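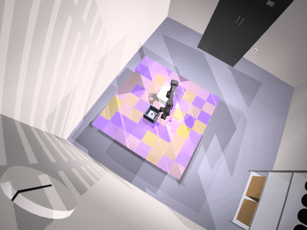 Ticket 1297 - piece sticks to gripper over the box, then run gets marked as a fail
Project: Flirby (Jarnel robotics club, student team)
Software: Clukia simulator, version 4
Opened by: Kha Lục
Status: Open, workaround in place

Hi all, me again! Sorry for the wall of text but Hưng Tạ told me to write down everything I tried in the order I tried it, so that's what you're getting.

Quick background for anyone who wasn't at the April meeting. Flirby is our pick and drop entry. The arm has to pick up the little red piece, carry it over to the box and let go. It all happens in Clukia for now and we only get time on the real arm in the Lý room once the simulated one behaves itself. Which it was doing, quite nicely, until I updated.

What happens: the arm picks up fine. It carries fine. It gets over the box, the script says open, and the piece stays stuck to one finger as if somebody had licked it. Then the arm goes back to its rest pose with the piece still hanging there, the timer runs out and the run is logged as a fail. Sometimes the piece drops off halfway back and lands on the table, which is even more annoying to watch.

What I expected: open fingers, piece falls in box, everybody goes home.

How often: I ran a batch of 80 and left it going while I had my tea. Loads of fails, nearly all at the drop. I've put the batch log in the shared folder under my name.

Log of what I tried

4.10 pm. Restarted Clukia. No change. (I know, but you have to.)

4.20 pm. Went back to the default lighting, because the new room preset throws stripy shadows all over the walls and floor and I had a theory that the colour finder was losing the red piece. It wasn't. I printed out the position it thought the piece was at and it was spot on the whole way, in the stripes and out of them. So the lighting is off the hook and I've put the preset back on. I also swapped the patchwork table top for a plain grey one, same thing again, still sticking.

4.45 pm. Asked Hưng. He thought the drop point was too low and the fingers were catching on the rim of the box when they opened. Good guess! I raised the drop point a bit and got a few more good runs, but then the piece started bouncing off the rim, so I'd swapped one problem for another.

5.05 pm. Slowed the whole thing down and stepped through one run by hand, pausing each time the fingers got a new command. Took ages. The old computer by the door has a sticker on it saying 2012 and I believe it, it was drawing a picture every couple of seconds and making a noise like a hairdryer.

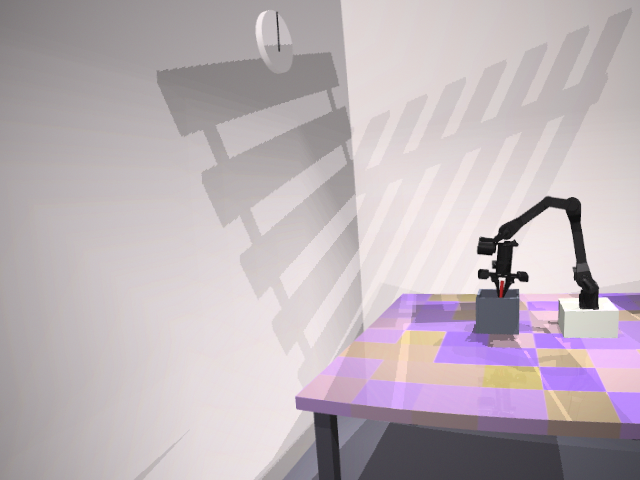
The stepping through was worth it though, as I could finally see the order of things. The open command goes out and the number for finger width does change, but only by a tiny amount before the next command arrives, and the next command is "go to rest". So the arm is already on its way before the fingers have really let go. In the old version the wait command paused everything until the fingers were finished. In this one it seems to wait for the arm joints only and the fingers don't count. I can't find that in the release notes anywhere, but I might be looking in the wrong place.

5.30 pm. Put in a fixed pause of half a second after open. Much better, but still the odd stuck one.

5.40 pm. Made it a whole second. Better again. Still one where the piece clung on with the fingers properly wide apart, so I reckon there are two things going on and the pause only sorts the first.

5.50 pm. Went looking at the grip settings. The friction on the finger tips is set really high in our file. I asked who did that and it was me, back when the piece kept slipping out on the way over and I just kept turning the number up until it stopped. Oops. Put it back to what came with the arm and ran it again with the one second pause. Clean drops. Then a slip on the way over, then more clean drops.

6.00 pm. Room was being locked up so I saved everything and left.

Where it stands

The workaround is the one second pause plus the lower friction. It's in the branch called drop-pause, please don't merge it yet as it makes every run slower and we lose points for time. I'd much rather wait on the finger width itself, so the arm sets off as soon as the fingers are open and not a moment later. Can someone who knows the Clukia commands better than me tell me if you can read the finger width from inside the script? I can see it in the side panel, so it must live somewhere.

Replies

Hưng Tạ: You can read it, yes. Look at the gripper state call in the arm helper file, it gives you width and whether it's still moving. Use the moving one, the width never quite reaches the number you ask for and you'll sit there waiting for ever. Also please put a time limit on the wait so a batch can't hang overnight again.

Kha Lục: Ahh brilliant, thank you! And yes, fair enough about the batch, that was also me.

Kha Lục: Right, tried it at lunch. Waiting on "still moving" works and it's quicker than the fixed pause, you can see the arm set off much sooner. I did catch it being too eager once - it asked if the fingers were moving before they'd started, got told no, and carried straight on with the piece still in its grip. So now it waits a couple of ticks before it asks. Bit of a bodge. If there's a neater way I'm all ears.

Hưng Tạ: That's how I'd do it. Leave the ticket open until you've done another full batch, and do it on the new machine please.

Kha Lục: Will do. The slip on the way over is still there now and then, so I'll open a separate ticket for the friction number and paste in the values I've tried. Batch goes on after school tomorrow if I can get the new machine before the line follower lot do.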